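Flusberg Wrist Camera and Two-Finger Gripper Kit

Flusberg part number 603
Supplied by Fakhoury Automation
Page last revised Apr 23, 2023

Overview

The Flusberg 603 is a combined gripper and wrist camera for light robot arms working in homes, classrooms, small workshops and similar indoor spaces. It is offered to laboratories, training centers and system builders who need a camera view taken close to the fingers, and who would prefer to receive the camera, gripper and mounting parts as a matched set.

The kit is available in two versions. The Diketti version is intended for fixed arms mounted on a bench or a stand. The Fivetti version is intended for arms carried on a wheeled base and includes a longer cable set and a second strain relief. The gripper and camera are identical in both.

Fakhoury Automation supplies the kit, carries out the initial alignment and provides support for the period stated under Warranty and Support.

Intended Use

The 603 is designed for picking up, moving and placing household and office objects of modest size. Typical work includes clearing items from a floor, sorting goods into bins, setting out objects on a shelf and approaching furniture at low height. The kit is not intended for food contact, outdoor use, or the handling of liquids in open containers.

The kit may be operated by remote control or by the customer's own software. Customers who collect recordings for machine learning will find that the camera position remains fixed relative to the gripper, so that recordings made on different days can be compared without a new alignment, provided the mounting screws have not been disturbed.

Camera View

The camera is mounted at the wrist and looks along the fingers toward the work. The fingers enter the picture from the bottom, which leaves most of the view free for the surroundings. Operators can judge the position of the fingertips against a nearby object without changing to a second camera.

Floor-level work places particular demands on a wrist camera. Polished floors and patterned tile can confuse automatic exposure, and brightly colored furniture often casts its color onto nearby surfaces. The 603 allows exposure and white balance to be locked before a session begins. We recommend that both be locked whenever the arm is working near glossy plastic or over pale stone.

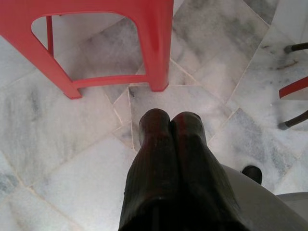 Wrist camera view at floor level: closed gripper fingers near a red plastic stool on marble tile.

A small part of the arm housing may also appear in the lower corner of the view, depending on the arm and on the rotation of the wrist. Customers who require a clear corner may mask this area in the viewing software. The mask is saved with the camera profile and does not alter the original recording.

Fingers

The fingers supplied as standard are dark and ridged along their length, with rounded tips. They become wider toward the base. When fully closed they meet along their length, and the pair can be used to nudge or steady a light object as well as to grip one.

Finger pads are a wearing part. Inspect them after every 200 hours of use and replace them after 400 hours, or sooner if the ridges have become smooth. Replacement pads are sold in pairs, and both should be changed at the same time. Used pads should not be turned around and refitted.

Dark fingers can pick up the color of nearby objects under soft indoor light. This has no effect on grip, but it can affect software that locates the fingertips by color alone. For such software we offer a matte light gray pad at no extra charge. Please state the choice when ordering.

Contents of the Kit

Gripper with standard fingers fitted
Wrist camera with mounting bracket
Cable set, Diketti or Fivetti length
Adapter plate for the customer's arm
One spare pair of finger pads
Alignment card and printed handbook
Hex keys for all supplied fasteners

The robot arm, base and host computer are not included. Please confirm the bolt pattern of your arm before ordering so that the correct adapter plate can be packed.

Installation

Installation requires no special tools. The arm must be switched off and supported before the existing hand is removed. Fit the adapter plate first, followed by the gripper and then the camera bracket. The cables should be routed with enough slack for the full turn of the wrist and secured at the points marked in the handbook.

After installation, place the alignment card on a flat surface and run the alignment routine. The arm should then be moved slowly through its full range while a second person watches the cables. If any cable pulls tight, stop the arm and correct the routing before continuing.

On-site installation can be arranged by our service department. The visit includes alignment and a short period of instruction for operators.

Working at Floor Level

Customers using the Fivetti version should observe the following points.

Set the lower travel limit for each room. Floors that look level are often not.

Reduce arm speed when working close to chair and stool legs. Light furniture moves easily when touched.

Keep the fingers closed while approaching the floor, and open them only at the chosen height.

Wipe the camera window with a dry, soft cloth at the start of each session. Do not use solvent.

Customer Experience

Nassoro Muli, who manages a training laboratory, has used the Fivetti version since December. "Our operators learned the view quickly," he reports. "The part that took longer was setting the travel limits, and I would ask new customers to set aside a morning for it. We have changed the pads once — the screws are small and it is worth doing over a tray."

Price and Ordering

The kit is priced at $4,000 in either version. Delivery, on-site installation and additional finger pads are quoted separately. Educational customers may request a loan unit for evaluation before placing an order.

Orders should state the version, the arm model, the pad color and the delivery address. A written quotation will be issued in reply.

Warranty and Support

The gripper and camera are covered against defects in materials and workmanship for one year from delivery. Finger pads, cables damaged by incorrect routing and camera windows scratched in use are excluded. Units returned for repair should be sent with the camera bracket still attached — removal of the bracket makes it difficult to check the original alignment.

Requests for service should include the serial number found on the underside of the gripper.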